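February 13, 2021

Edge matching, Fostley / Furnival, continued

Saturday, so the server is all mine and the match runs go through without fighting the tile builds. Picking up from the last entry, where I had the two road centerline sets loaded side by side and was feeling pretty good about it. I feel less good now.

Quick recap for whoever reads this after me. We have road centerlines from Fostley and from Furnival, and they're supposed to meet at the county line. They mostly don't. Each county digitized out to its own idea of where the line runs and then stopped, or kept going a bit to be neighborly, and so along the boundary we get gaps in some places and doubled roads in others. The router hates both. A gap means you can't drive across, and a double means you get two copies of the same road with different names and sometimes different speed limits.

First thing I did today was rerun Sternik with the snap distance set to 3 meters, same as last time, just to be sure I could get the same answer twice. I could. 66 crossings in the candidate list, 19 of them left unmatched. Good, the baseline is stable and I can start messing with it.

Then I bumped the snap distance up a lot to see what would happen, and wow, do not do that. It grabbed driveways. It grabbed the frontage road by the feed store and tied it to the state highway. On the map it looked great until I zoomed in! I've gone back to the small distance and I'm going to deal with the leftovers some other way.
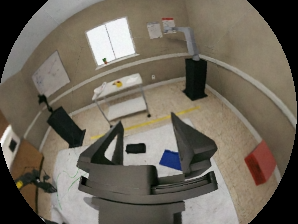 So, the leftovers. I went through them on the aerial one at a time with a cup of coffee, and they fall into a few piles. The biggest pile is along the river at Trerkomlow, where the county line follows the channel. Except the channel moved (they do that) and Fostley updated their boundary and Furnival didn't. Furnival's roads stop at the old bank. Fostley's stop at the new one. In between there's a strip of land that, as far as our data is concerned, has no roads in it at all, even though there's a perfectly good bridge approach and what looks like a boat ramp loop.

I'm not touching the boundary itself. That's a legal line and it isn't ours to fix. But I don't think the roads need to care about it that much. What I want is a connector table: one row per crossing, with the segment ID on the Fostley side, the segment ID on the Furnival side, an agreed point where they meet, and a code for how we got it. Then both counties can keep their own geometry in their own database and we only build the stitched version on our end, at load time. If Furnival redraws the river next year we throw out the rows it affects and redo those.

Codes I'm using for now:

A – snapped by Sternik, nothing wrong with it
B – snapped by hand off the aerial
C – connector drawn in, because the ends are too far apart to snap
X – looked at it, roads really don't connect

X matters more than I figured it would. There's a pair of dead ends on either side of a drainage ditch that line up so nicely you'd swear it was one road. I had it down as a B until I turned on the elevation layer and saw the ditch. There is no culvert on the aerial that I can find, and neither county's structures layer has one either. X for now, with a question mark in the notes column.

Names are the other headache. I thought I'd be clever and have Sternik score on the name as well as the distance, so that a County Line Rd would prefer another County Line Rd. But Fostley spells out every suffix and Furnival abbreviates, and Furnival also puts the direction at the end (so you get "Mill Rd N" where Fostley has "North Mill Road"). I wrote a little normalizer to put everything in the same order before comparing. It helped, but it also flattened "North Street" into a direction with no name, which scored as a perfect match against every other blank. Took me most of an hour to find that one. The normalizer now leaves the direction alone if there'd be nothing left without it.

And then there are the roads that honestly have two names. Same pavement, one name up to the line and another after it. Those should match on geometry and fail on name, and that's fine, so the name score can only be a tie breaker. I've set the weight low and made it ignore names completely when there's just one candidate within the snap distance.

With that in, and the distance left where it was, I ran it again. Then compared against the baseline run by dumping both tables and diffing them. The ones that changed are all at places with a road and a parallel service road, which is what I was hoping to see. I spot checked a handful on the aerial and agreed with the new answer every time. 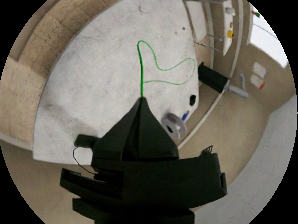
Maren Tolley

Back after lunch. Projections!

I should've checked this first thing. Both files say they're in the same state plane zone and both say feet. Furnival's is in US survey feet and Fostley's is in international feet, and the metadata on Fostley's doesn't say which, it just says "feet". Out here the coordinates are big enough that the difference between the two kinds of foot adds up to a real shift on the ground. It goes the same direction everywhere too, so every match looked slightly crooked in the same way and my eye had just gotten used to it.

How I caught it: I plotted the offset of every matched pair as a little arrow. If it was only sloppy digitizing, the arrows should point all over the place. They didn't, they all leaned the same way, like grass. Once I reprojected Fostley's with the right foot the lean went away and what's left really does look like noise.

So all the runs above are on shifted data, sigh. I'm keeping them in the folder with "badfoot" on the end of the name so we have the comparison. Reran the whole thing on the corrected set with the new name scoring. 64 crossings in the list this time. The two that fell out were service road ends that only ever made the list thanks to the shift, so no loss there.

I haven't gone back through the unmatched ones yet. Some of my hand snapped B rows might be plain A rows now, and I'd much sooner have Sternik do it than keep my clicking. The river ones won't change, they're way too far apart for a foot problem to matter.

To do, not in order:

Ask Fostley for proper metadata with the foot type written in. Also ask if their address points came out of the same export, in which case those are off too and somebody has already been geocoding with them.

Put the arrow plot in the standard checks. It takes a minute to run and it should happen before any matching at all.

Decide what point to use for the C rows at Trerkomlow. Middle of the gap is easy but it puts the meeting point in the water on one of them. I'm leaning toward whichever bank has the newer aerial behind it.

One way streets – the flag is relative to the direction the line was drawn, and I'm fairly sure one of the counties draws theirs backward. Haven't looked. Scared to look.

Ask Furnival if there's a new boundary coming. Somebody mentioned April at the last call but I didn't write down whether that was the boundary or the parcels.

Table is in the shared folder under edge_match, newest one on top. Please don't sort it in the spreadsheet and save, the segment IDs have leading zeros and it eats them.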